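Clekside Tenants' Forum
Housing Help > Moving In and Moving Out

Responsibility for bed linen in a furnished rental at the end of the tenancy

Posted by Amna Memon
September 26, 2025

I would be grateful for guidance on a matter arising from a furnished one-bedroom apartment at Ghumman Court, which I have rented for 19 months. The inventory signed at the start of the tenancy lists one mattress, one mattress protector, two sets of sheets and one bedspread. I am due to leave at the end of next month.

The managing agent, Ovis Lettings, has written to say that all linen must be "professionally laundered and returned in the condition supplied," and that a charge of 200 dollars will be taken from my deposit of 974 dollars if it is not. The lease itself says only that the apartment must be left clean and tidy, with fair wear and tear excepted. One of the sheets has faded and has a small repair near the hem. I have washed everything at home throughout and have no receipts from a laundry.

May the agent insist on a professional service when the lease does not mention one? I would also like to know whether I should replace the faded sheet before the final inspection. I have no wish to begin a dispute, but the amount is not trivial to me.

Usman Rajput
Regular contributor

The starting point is always the signed lease together with the signed inventory. A letter sent near the end of a tenancy does not ordinarily add a duty that the lease did not contain. If your lease asks for the apartment to be left clean, then clean is the standard, and the method by which you reach it is generally left to you. Local law differs on deposits, however, and you should read the rules for your own state before relying on anything written on a forum.

I would reply to the agent in writing and ask them to identify the clause under which the charge would be made. Keep the tone neutral. Ask also for an itemized statement of how the figure was reached. A deduction is meant to reflect an actual cost, and a flat amount stated before anyone has inspected the linen deserves a polite inquiry.

On the faded sheet, I would advise against buying a replacement. Cotton loses color with washing, and a tenancy of your length is long enough for that to be regarded as ordinary wear. The repair is a separate point. If the tear happened during your stay, the agent may ask for a contribution, but it should take into account the age of the sheet when you moved in.
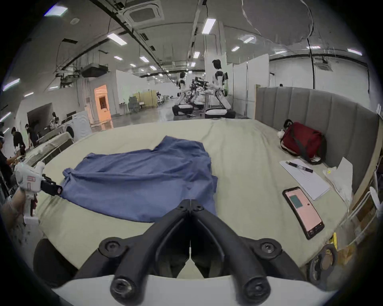 Before the inspection, launder both sets and the bedspread in accordance with their labels and let them dry fully. Leave one set on the bed and the other folded on top of the mattress protector or in the closet, whichever matches the inventory. Take dated photographs of each item, including both sides of the mattress. If the agent will agree to a joint inspection, attend it and request a copy of the notes before you hand over the keys.

Should a deduction be made regardless, you are entitled to ask for the reasons in writing. The small claims court is the last step — many such matters are settled by letter well before that stage.

Jawad Ansari

Just pay for the laundry. Ustel Cleaners on the main road did all of mine in a day and the agent accepted the receipt.

Nusrat Rizvi
Former property manager

I agree with most of what Mr. Rajput has written, with one addition. Check whether the inventory records the condition of the linen or merely lists it. When I managed furnished apartments, many inventories said "sheets, two sets" and nothing further. Where the condition was never recorded, the landlord will have difficulty showing that it has changed.

I once saw a claim of 400 dollars for bedding withdrawn on that ground alone. Please also look for any addendum to the lease, as cleaning terms are frequently placed there and overlooked at signing.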